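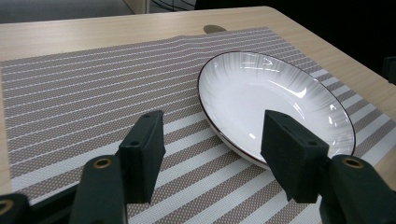 Striped mat on the light table. Bands run taupe / white, slight waviness toward the far edge.

December, 7:40 am

Weaving shed, Zadville. Cold again, heater on since I got in. Writing this up before the kettle because yesterday's notes were useless, half of them on the back of a yarn label that is now in the bin.

Main job: second try at the heavy runner for Tamihana. They want it to lie flat straight off the loom, no starch, no backing. First try curled at both selvedges and had a belly in the middle you could lose a spoon under.

Warp is the same as before, natural cotton, wound Mosuvard way (all in one go, no joining chains). Did 200 ends. Lost the cross once while moving the chain to the loom, got it back with a shoelace and bad language. Put proper ties in BOTH sides next time. I have written this before.

Beaming. This is where I think the first one went wrong. Was using newspaper between layers and it goes soft where the folds are, so the warp sinks on one side. Swapped for flat slats from the scrap pile, one every turn for the first few turns then every second. Much firmer. Went around the beam with my thumb and could not find a soft place except the far left, maybe four ends. Padded those with a strip of card. See if it holds.

Threading – straight draw, nothing clever. Two mistakes, both in the same spot where the light is bad. Found them at the first tie up, which is lucky. Need a lamp on that side of the loom, the window does nothing before 9.

10:15

Wove the header in rags. Tension looked even. Started the real weft.

Notes on weft:
– gray wool/cotton mix from Makness, cone marked 700. Nicer than the last cone, less fluff, but it grabs. Wants a shallow angle, not the big arc I use for plain cotton.
– white cotton doubled. Winding two together by hand on the bobbin gives little loops every time one strand runs ahead. Ran both through a bit of felt and it mostly stopped.
– do not mix the two in one shed. Tried it for six picks, looks like dirt.

The draw in is the thing to watch. Wide gray bands pull in more than the white ones, so the edge goes in and out like a bread knife. On the first piece I thought that was my hands. Pretty sure now it's the yarn. Gray is springy, it stretches when I throw it and then shrinks back once it's in. Slack it off a bit more before beating.

Tried the temple. Hate the temple. Moved it every inch and a half and the edges were better for it, so I suppose it stays. Teeth left marks in the white. They rubbed out with a damp thumb.

1:30 pm

Lunch, then unpicked 13 picks. Beat was much harder after eating than before, don't know why, standing different maybe. Line between the two lots was very clear from the door and not clear at all from the bench. Go and look from the door more often.

Put a paper strip alongside with the band widths penciled on it, pinned to the cloth and moved up as it winds on. Much better than the tape measure, which I kept putting down on the treadles.

Oh and the brake. Slips one tooth when the humidity is up. Cleaned the ratchet with an old toothbrush and it was full of lint, like a felt hat in there. Holding for now. If it slips again the pawl needs filing and I am not doing that in the middle of somebody's order.

Wash tests. Three small samples off the end of the old warp, same yarns:
A – hand wash, lukewarm, dried flat. Relaxed nicely, waves mostly gone.
B – machine, warm, line dried. Gray bands shrank, white didnt. Puckers all the way across. Looks like seersucker. Kind of pretty but not what they asked for.
C – steamed only, under a press cloth, left under the board overnight. Flat this morning. Picked it up, still flat. Left on the heater shelf to see if it comes back.

So A or C. Leaning A then C. Tell Tamihana it has to be hand wash or no promises, and put that on the tag not just in the email.

4:10 pm

Sample C has a small wave at one end after all. Heater shelf is a mean test though. Will check again tomorow before deciding.

Stopped at the sixth gray band. Back hurts. Let the warp off before leaving, took the temple out, covered the lot with the sheet.

To do:
– lamp, left side
– wind more white, doubled, with the felt
– order another Makness cone, same lot if they still have it. ASK about lot number before paying
– find the other shuttle. It was on the windowsill
– hemstitch or plain turned hem? Turned is quicker but thick at the ends, and thick ends are half the reason the last one sat up. Hemstitch then. Do the near end while it's still under tension, not after like an idiot
– card under the far left ends, check it hasn't crept

4 comments · 11 shares

We use cookies to keep this site working. Accept | Manage settings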